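# I covered the worktable in cork and now I want to cover everything in cork

8th June. Still picking little brown crumbs out of my socks, but the table is done, and so is the top of the wooden box, and I have opinions about glue now. 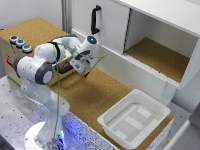
## How it started

I've been complaining about that table since last winter. The old top was a shiny slab with a chip near one end that caught on sleeves, and everything I put down on it went *clack*. Pens rolled. Screws rolled farther. If you set a mug down with any enthusiasm at all, the people next door knew about it.

Then in May I went over to Zyanya Figueroa's place to return a cake tin, and she'd put cork on her sewing table. I stood there patting it like it was a horse. It was warm! It was quiet! She dropped a pair of scissors on it to show me and they just sort of landed and stayed put. I asked her where she got it before I'd even taken my coat off, and I forgot to give her the cake tin (it's still in my car, Zyanya, I know).

Hers came from Colora, who have a little shop in Ziltthorpe with rolls of the stuff standing up along the back wall. I drove over the next weekend planning to look at samples and came home with a roll sticking out between the front seats.

## Picking the cork

You can get it very fine and even, almost like cardboard, or you can get it chunky, with big dark bits in it. I went for the one in between, a tan color with a speckle all through it. I thought a plain one would show every smudge, and the chunky one looked like granola.

I got 6 millimeter. The woman at the counter said thinner would be fine for a desk, but I lean on things and I drop things, and I wanted some squish. It was $106 for the roll plus a tub of Zamfir contact adhesive, which made me swallow a little, but there was enough for the tabletop and the box and a leftover strip I'm hoarding for something.

One piece of advice if you go this route: unroll it as soon as you get home and leave it flat with books on it. I left mine rolled up in the hallway for days and it had very firm ideas about staying curled. I ended up weighing it down with paint cans, two dictionaries and a bag of cat litter (we don't have a cat, long story, it's for the driveway).

## The actual gluing

Clean the old top first. I wiped mine down, sanded it so the glue had something to grab, vacuumed, wiped it again, found a hair, said a bad word, wiped it again.

Contact adhesive goes on both surfaces and you wait until it's tacky. Then you get one shot, and I mean one. Where the cork touches, the cork stays. I'd read the trick with the dowels, where you lay a row of them across the table, rest the cork on top, and pull them out one at a time as you press down from one end. I didn't have dowels, so I used garden canes, and it worked great apart from one cane that had glue on it and now belongs to the table in spirit.

Mwajuma Swai came over to be my second pair of hands. She is much calmer than I am. I was flapping around going "is it straight, is it straight" and she just smoothed it down with a rolling pin wrapped in a dish towel and told me to go make coffee. When I came back the whole thing was flat.

Trimming was the fun part. Cork cuts like a dream with a fresh blade and like stale bread with an old one, so change blades more often than seems reasonable. I let the sheet hang over the side and then cut it back along a metal ruler in several light passes. My first try was one big heroic slice, and it tore out a chunk the size of a raisin. I glued the raisin back in. I dare you to find it.

## About that trim

I went back and forth on the front edge for ages. Raw cork edges crumble, everyone says so, and I wanted something between the cork and my forearms. Wood would have been the sensible choice. I even had a strip of oak set aside.

Then I saw the white speckled stuff, with the dark flecks in it, and it reminded me of the counters at the ice cream place when I was a kid. That was it for the oak. It's a crisp line against all that brown, and I like that it's speckled too, so the table looks like it was planned by somebody. Mwajuma thinks it looks like cookies and cream. I take that as praise.

It was a pain to fit, mind you. I measured it, cut it, found out I'd measured from the wrong end of the tape, and cut it again. Tape it in place with painter's tape while the glue sets and go do something else for the evening. Don't keep lifting the tape to check. (I lifted the tape to check.)

## And then the box

Once the table was finished I had a good amount of cork left and a dangerous level of confidence. The light wooden box next to it looked kind of bare all of a sudden, so that got a cork top too. Much easier! A small piece is so much more forgiving, and I did it by myself with no canes and no supervision. Total time including cleanup was 60 minutes, and a good part of that was getting glue off my thumb.

I love the two together. The pale wood sides with the tan on top look warmer than I expected, and with the white cabinet behind them the whole corner feels lighter than it used to. I'd been thinking of painting that cabinet a dark green. I've dropped the idea completely. The white stays.

## Trays, my other problem

Okay, so the thing with cork is that you want to protect it from drips, and you also don't want fiddly little bits sinking into the speckle where you'll never see them again. I lost a tiny brass screw on there on day one. It was sitting right in front of me the whole time. Perfect camouflage.

So I'm a tray person now. The white plastic one is my favorite, with the rounded corners and the nice wide rim. You can get your fingers right under the edge, and the walls are tall enough that things don't hop out when you carry it across the room in a hurry. White is the right color for this, too. Anything dark shows up in it immediately.

I also tried one of the Kistine felt ones, very pretty, and the screws stuck to the fuzz. It holds mail now.

## How it's holding up

It's early, but here's where I am so far:

- **Dents:** Light ones come back out overnight. I pressed my thumbnail in pretty hard as a test and couldn't find the mark the next morning.
- **Spills:** I put 5 thin coats of water-based sealer on, sanding very lightly in between, and coffee wipes up fine if you get to it fast. I haven't tried leaving it. I'm not that brave.
- **Noise:** So much better. I can put a hammer down without wincing.
- **Heat:** I use a trivet. The cork might be fine, but I don't trust the glue underneath it with a hot pan.
- **Smell:** The adhesive is strong. Windows open, fan on, and plan on eating dinner somewhere else. The cork itself smells nice, a bit like a hardware store.

If I did it over I'd buy the dowels, and I'd seal the cut edges before putting the trim on instead of trying to poke a brush in behind it afterward like a dentist.

Next up is probably the shelf by the back door, if the leftover strip is long enough. I keep holding it up there and squinting. It might be short by a finger's width, in which case I guess I'm driving back to Ziltthorpe, and I'll drop off the cake tin on the way.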